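# Greifer drückt Packung gegen die Mikrowelle, kein Kontaktstopp - Simulation oder Regler?

**gelenk_sieben**

Hallo zusammen, kurz weil ich gleich weg muss. Küchenszene in der Simulation, zwei Arme, Steuerung ist Kuvmont, Greifermodell aus dem Gorano-Paket. Aufgabe: kleine Packung vor der Mikrowelle greifen, zur Seite legen, fertig. Geht meistens. In 8 von 36 Durchläufen aber nicht - Finger fährt an der Packung vorbei oder schiebt sie Richtung Tür, und der Kontaktstopp löst nicht aus. Kein Fehler im Log, gar nichts. Der Arm drückt einfach weiter bis zum Timeout.

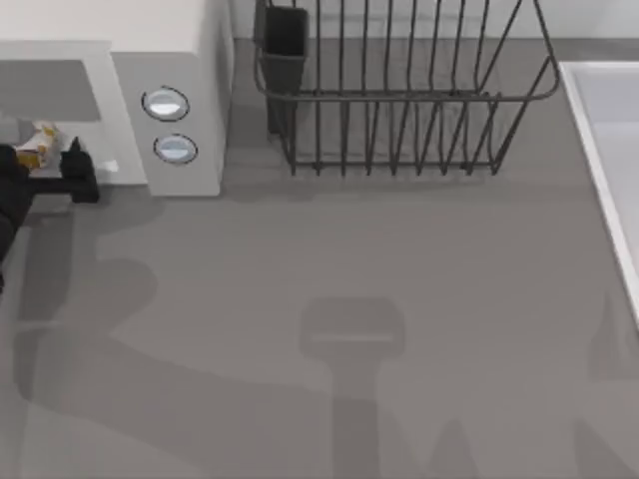 Schon probiert: Schwelle auf 2 N runter, Physikschritt halbiert, Szene neu geladen. Keine Änderung. Der zweite Arm soll nur warten, macht er auch. Am echten Aufbau will ich das so nicht laufen lassen, da stünde ja auch mal jemand daneben. Jemand ne Idee wo man anfängt?

Nachtrag: passiert auch mit anderen Objekten, habs mit einem gelben getestet. Selbes Bild im Log, Kraft bleibt auf null. Die Kamera hilft mir da auch nicht weiter, Finger und Objekt sind nur ganz unten am Rand drin, den Kontaktpunkt sieht man nicht.
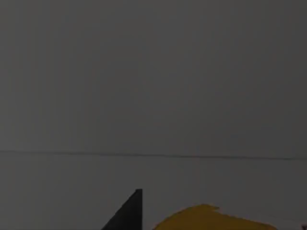 ## Antworten

**Tovar-Umsteiger**

Hatte ich mit Tovar auch mal. Bei mir wars die Reibung, hochgesetzt und gut. Sonst Neuinstallation.

**schraubstock_ost**

Reibung erklärt aber nicht, warum die Kraft auf null bleibt. Wenn der Finger drückt und der Sensor nichts meldet, dann hängt der Sensor am falschen Körper oder der Kontakt wird weggefiltert. Würde so vorgehen:

1. Kollisionskörper einblenden, nicht nur das sichtbare Netz. Gerade bei den Fingerspitzen schauen. Bei mir war im Modell die Spitze gar nicht dabei, Kollision ging nur bis kurz darunter.
2. Filterliste prüfen. Wenn Finger und Objekte in der selben Gruppe sind, kommt im Sensor nichts an, obwohl sich das Objekt bewegt. Klingt komisch, ist aber so wenn der Sensor eine eigene Maske hat.
3. Kraft direkt am Fingergelenk mitschreiben und mit dem Sensorwert vergleichen. Gelenk zeigt was, Sensor null - dann weißt du es.
4. Kontaktstopp nie als einzige Absicherung. Motorstrom oder Schleppfehler als zweites Kriterium, dazu eine Zeitgrenze die deutlich kürzer ist als der normale Timeout.

Am echten Arm erst wieder wenn Punkt 3 sauber ist. Und dann mit reduzierter Geschwindigkeit und Not-Halt in Griffweite, auch wenns nervt. Ein Stopp in der Software ersetzt den nicht.

Zur Kamera: tiefer neigen, oder eine zweite seitlich auf Höhe der Arbeitsplatte. In der Simulation kostet das ja nix.

**gelenk_sieben**

Punkt 2 wars wohl, zumindest teilweise. Finger lagen in Gruppe 2, die Sensormaske hat genau die ausgeblendet. Jetzt kommen Werte. Die Spitze schau ich mir noch an, da fehlt glaub ich wirklich ein Stück im Kollisionsnetz. Bei Sotbridge im Export gibts ein Häkchen "vereinfachen", das war an. Laufe heute abend nochmal alle 36 durch und meld mich. Danke!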